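Caring for Light Wooden Tabletops
Unit 5: Marks, Stains and Routine Cleaning
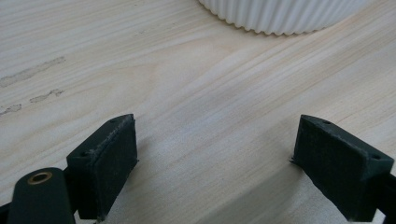

Figure 1. Pale wooden tabletop with greyish marks on the left, lying in much the same direction as the grain.

Irnwood College of Domestic and Hospitality Services
Course tutor: Nobuhle Maluleke
Handout revised July 20, 2021

Purpose of this unit

Students taking this unit will learn to inspect a light wooden table, to record any marks on it and to choose the mildest treatment likely to be of use. The unit follows the February session on sealed floors and assumes that students have already read the notes on cloths and cleaning solutions.

Pale woods are popular in dining rooms and reception areas. They reflect light well and go with most furnishings, but they are less forgiving than dark woods where grey marks are concerned. A stain that would pass unnoticed on walnut may be visible from the doorway on a blond surface.

Reading the surface

Before any cleaning is attempted, the surface should be looked at from at least two sides. Students should note the colour of the wood, the direction of the grain and whether the finish appears matte or glossy. In Figure 1 the grain is fine and closely spaced, with a few broader and slightly darker bands across the middle. Such bands belong to the wood and must not be treated as stains. Beginners often confuse the two, particularly where a mark follows the line of the grain, as the marks in Figure 1 do. The blotchy outline of the largest is a useful guide. Natural figuring tends to run on across the board, whereas a stain usually has an edge that can be traced.

The cause of a mark cannot be established by eye alone. Grey marks on pale wood are commonly put down to water, but smudges from hands, metal or polish can look very similar. The record sheet should therefore read "possible water mark" until a test has been made.

Order of treatment

1. Clear the area to be treated. Lift bowls, pots and vases straight up. They must not be slid across the table.
2. Dust with a dry, soft cloth, following the grain.
3. Wipe with a cloth that has been wrung out well in plain warm water. Dry at once with a second cloth.
4. If the mark remains, add 5 ml of mild liquid soap to 542 ml of water and repeat step 3. Wipe again with plain water and dry.
5. Leave the surface overnight before deciding on further treatment.
6. Report any mark that is still present to the supervisor. Sanding, bleaching and re-oiling are outside the scope of this unit.

Any new product must first be tried on the underside of the table. Abrasive pads and powders are not permitted on matte finishes. They leave shiny patches which are harder to put right than the original mark.

Objects left on the table

Ribbed or fluted ware, such as the white piece at the top of Figure 1, requires a little extra attention. Water runs down the grooves and can collect where the base meets the wood. Students should dry the grooves with the corner of a cloth before the piece is put back. Unglazed pots should stand on a saucer or a felt mat. Vases should be filled at the sink and wiped underneath.

Practical exercise

Each pair will be given one of the Yilma practice tables. One student inspects the surface and dictates; the other completes the record sheet. The pair then change places and compare results. The sheet must show a simple sketch of the tabletop, the position and shape of each mark, the direction of the grain and the treatment proposed. Treatment may begin once the tutor has signed the sheet.

The exercise is marked out of 100. Half of the marks are given for the record sheet, so students are advised not to hurry the inspection.

Reading before the next session

Tultach course reader, chapter on oiled and waxed finishes.
Zuvik student notes, section 2, "Cloths and their uses".

Students who miss the practical should see the tutor to arrange another time. Record sheets are to be handed in at the stores desk and must carry the student's name and the number of the practice table.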